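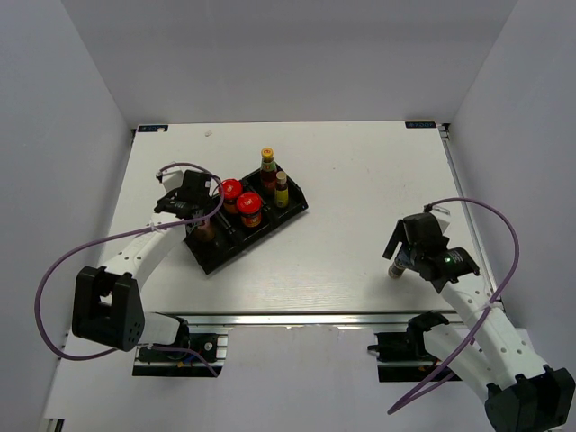 Bình Tạ: Unit is still shutting off early on the second floor. I emptied the bucket last night before bed and the full light was on again this morning, but the bucket had maybe an inch of water in it. Same thing happened the night before. Should I keep running it or leave it off until somebody looks at it?

Favstead Support: You can keep running it. The full light stops the compressor and the fan, so it won't do any harm, it just won't be removing moisture while the light is on. A few questions so we can narrow this down. Which model is it, the Gresten portable or the Gresten with the drain hose? Is it sitting on carpet? And what humidity have you set on the panel?

Bình Tạ: Portable, no hose. It's on carpet in the back bedroom. Set to 45. The display says 72 when I turn it on in the evening and it has never gone below 60 in that room.

Status changed: New to Open
Category: Dehumidifier / bucket and float
Assigned to: Phong Tôn

Phong Tôn: Thanks. The full light is controlled by a float inside the bucket. When the float rises, a magnet on it trips a switch in the cabinet. If the bucket isn't seated all the way, or the float has come off one of its hinges, the switch reads full no matter how much water is in there. Please try these in order and write back with what you find.

Turn the unit off and unplug it.
Pull the bucket straight out and empty it.
Lift the float with a finger and let it drop. It should swing freely and fall flat.
Check both hinge pins. They should be clicked into the slots on the bucket wall.
Wipe the back edge of the bucket and the ledge it sits on.
Push the bucket in until it clicks, plug in, and start it on the high fan setting.

Carpet can also tilt the cabinet forward enough to lift the float. If you have a board or a large flat tile, put it under the wheels.

Bình Tạ: Float was hanging by one pin. The other one had popped out. I put it back and it swings fine now. There was also a lot of gray slime on the ledge, which I wiped off with dish soap. Running now, light is off. Don't have a board handy.

Phong Tôn: Good. Leave it for a full night with the bedroom door closed and tell me the reading in the morning and how much is in the bucket.

Bình Tạ: Morning. Light was off at 6:40. Bucket a bit over half. Display says 58. New problem though, there was ice on the coils when I took the filter out to look. Thin, only on the left side.

Phong Tôn: Was the window open at all, and how cold does that room get overnight? The portable is meant for rooms above 60 degrees. Below that the coils frost up and the unit has to stop and defrost. A dirty filter will do the same thing by cutting down the air.

Bình Tạ: Window closed. The radiator in there is off because we don't use the room much, so probably in the fifties. Filter was pretty furry. I vacuumed it.

Phong Tôn: That would explain the ice. Rinse the filter in lukewarm water, no soap, and let it dry completely before it goes back in. Turn the radiator on low so the room stays above 60. Don't chip or scrape the ice. With the unit off it will melt into the bucket by itself in 2 hours or less. Keep 12 inches clear behind the back grille too, curtains included.

Internal note (Phong Tôn): Float pin out on arrival is a known thing with the older buckets. Sending the Dendix replacement float with the longer pins. No charge. Two in stock at the Mạc warehouse, third one is reserved for another ticket.

Bình Tạ: Float came today, thank you. It's a tighter fit than the old one, had to bend the bucket wall out a little to get the second pin in. Is that normal?

Phong Tôn: Yes, the pins are longer. As long as it still drops flat when you let go, it's fitted right.

Bình Tạ: It drops flat. Radiator is on low, filter rinsed and dried overnight on a towel. It has run for three nights now with no false full light and no ice. Display says 49 this morning. It does cycle on and off more than before.

Phong Tôn: Cycling is expected once the room gets close to your setting. If you'd like it to run less, set it to 50. Clean the filter every 2 weeks while you're using it daily. I'll leave this open a few more days in case the light comes back.

Bình Tạ: Set it to 50. No light. You can close it.

Status changed: Open to Resolved
Resolution: float reseated, then replaced; filter cleaned; room temperature raised
Parts sent: float, long pin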